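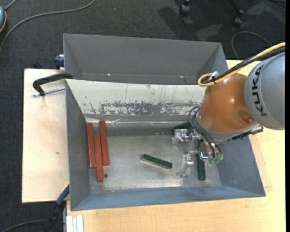

Vuvell Music Directory

The Vuvell Music Directory was a printed trade directory for the music business, issued from an office in Dorkham by the publishing firm Drondeder. It listed record labels, booking agents, venues, recording studios, instrument repairers, music lawyers, radio programmers and merchandise printers, with contact details and a short line on the work each one took on. It was sold mainly by subscription and at trade shows. A smaller number of copies went to public libraries and to schools that taught music business courses.

Origin

Drondeder began as a printer of concert posters and ticket stock. Its customers often asked the front desk for the phone numbers of promoters and halls, and the staff kept these in a card file. The first edition of the directory was drawn from that file. It was stapled, had no index and carried advertising only on the inside covers. Later editions were bound with glue and grouped by trade and then by region.

The title came from Vuvell, a dance hall near the printing works that had closed before the first edition appeared. The hall was never listed. Its sign was used as the basis for the lettering on the cover and stayed there, with small changes in weight and spacing, for the life of the publication.

Contents and layout

At its largest the directory held 1,284 entries. Basic entries were free and were limited to a name, a mailing address, a phone number and a fax number. A paid entry could add a logo, a list of staff and a description. Paid and free entries were set in the same order, so that buying space did not move a company up the page. Display advertising was sold by the quarter page and was placed facing the matching section where the page count allowed it.

The book was divided into 4 sections: Live, Recorded, Media and Services. A company that worked in more than one field was given a full entry in the first section that applied and a cross-reference in the others. This rule caused regular complaints from management firms, many of which also ran small labels and wanted to be found under both headings. The cross-references were later printed in bold type.

Venue entries followed a fixed form. They gave standing and seated capacity, stage width and depth, power supply, load-in access, house sound equipment and curfew. The figures were supplied by the venues and were not checked on site. A note to this effect was printed at the head of the Live section.

Updating

The directory appeared 2 times a year. Forms were mailed to every listed company before each edition, and a company that failed to return its form for two editions in a row was dropped. Returned forms were typed into a database by hand. New companies could apply at any time, but entries received after August were held for the following year's first edition.

Between editions, subscribers received a single-sheet list of changed numbers and closed businesses, mailed on a Friday. The sheet was meant to be folded and kept inside the back cover. Complete sets are hard to find, as most were thrown out when the next edition arrived.

The Ó Conaill supplement

The Ó Conaill supplement was a separate booklet covering traditional and folk music. It took its name from the Ó Conaill archive, a private collection of session tapes and club programs whose contact lists supplied most of the early entries. It covered festivals, folk clubs, instrument makers and teachers, and ran to 4 editions before being folded into the main book. After the merger, teachers were left out, and instrument makers were moved to Services alongside the repairers.

Decline and later use

Sales of advertising fell once labels and venues began to keep their own websites. Drondeder put out a version on disc, which could be searched by name and town but could not be updated, and then a password-protected site. The printed book was reduced in page size and later moved to one edition a year. The site carried on for a short time after the last printed edition and was closed without a successor.

Old copies are used in tracing the history of small labels and of venues that left few other records. Two limits apply. The free entries depended on forms being returned, so a missing name does not show that a company had closed. Addresses also tended to lag behind actual moves, in some cases by a full edition.

See also

Trade directory
Concert promotion
Independent record label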